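Five minutes, no slides: the demo night that won't hire a projector

Posted May 29, 2024

Caught up with the organiser of the Billby demo nights over a flat white, between her two jobs. She didn't want her name in this. "It's meant to be about the people getting up, so leave me out." Fair enough. She runs product at Grodar, a small software outfit in Plidalthorpe, and started the nights because she was sick of going to meetups and hearing about things instead of seeing them.

The format first. 8 slots, five minutes each, no slides. You plug in your laptop, you show the thing working, you sit down. If it crashes, you talk until it comes back or your time's up.

"People hate the no slides rule for a week and then they thank me," she says. "Slides are where you hide. I used to hide there. I had a deck with a picture of a bridge in it, I still don't know why."

Her own first go was a disaster. She was showing an early build of Zamfir, the scheduling tool she'd been working on at night, and the login expired in front of a room full of strangers. Spent most of her slot typing passwords. "I wanted to go home. Then this bloke came up at the break and said he had the exact problem I was trying to fix, and could he try it. He'd only seen the login screen!" He was the first paying customer. Still is, she reckons, though he complains a lot.

So who gets up? Mostly people who've never spoken at anything. She asks for two lines by email and doesn't want a bio. "If I get a bio I know they've sent it to six other events."

The mailing list is at 2,687 now, which suprised me for a town this size. She shrugs it off. Most of them never come, some have moved to Melbourne and just like reading the summaries. The last big night, in October, cost $2,959 all up. Hall, insurance, sound, a lot of pizza. Grodar paid half and the door covered the rest, just.

"I get asked why we don't charge startups to present. Because then you get the ones with money, and the ones with money have already practised. I want the person whose hands are shaking."

I asked what makes a good five minutes. She'd clearly answered this before, went quick.

"Start with the thing on. Don't tell me where you went to uni. Show me one job it does, start to finish. If you've got time left, stop early, people will love you for it."

And a bad one? "Pricing. Someone always gets onto pricing. Or they say 'imagine if'. I don't want to imagine, I've been at work all day."

There's no judging either. They tried a prize for 2 of the nights and dropped it, the questions got nasty. Now it's just questions, and she cuts them off at the bell. An actual bell, from a bike.
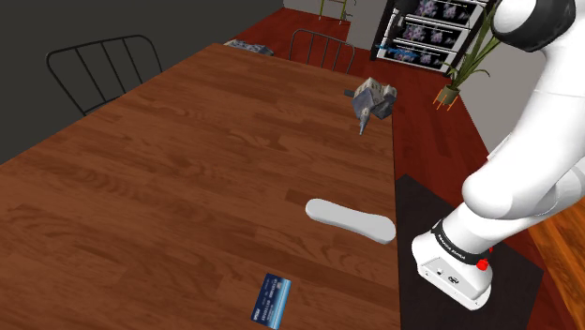
A white robotic arm over a black mat, computer render.

Not everything shown is software, she's keen to say. There's been a soil probe and a board game, and a very long argument about a beehive scale. Investors do turn up. She makes them sit with everyone else and doesn't hand out a list. "They can walk over and say hello like a normal person."

Does it do Grodar any good? Long pause. "We've hired from it. I'd be lying if I said that wasn't handy. But I'd do it anyway, my boss might want to stop reading here."

Next plans are small. A lunchtime version for parents, who can't do evenings. Maybe a night in Billby's old council library if the wifi gets sorted. She won't go to ten slots, she's been asked plenty. "Everyone's stomach gives out before then."

She had to run, meeting at half past. Last thing she said on the way out was to tell readers teh email is on the Billby page and two lines means two lines.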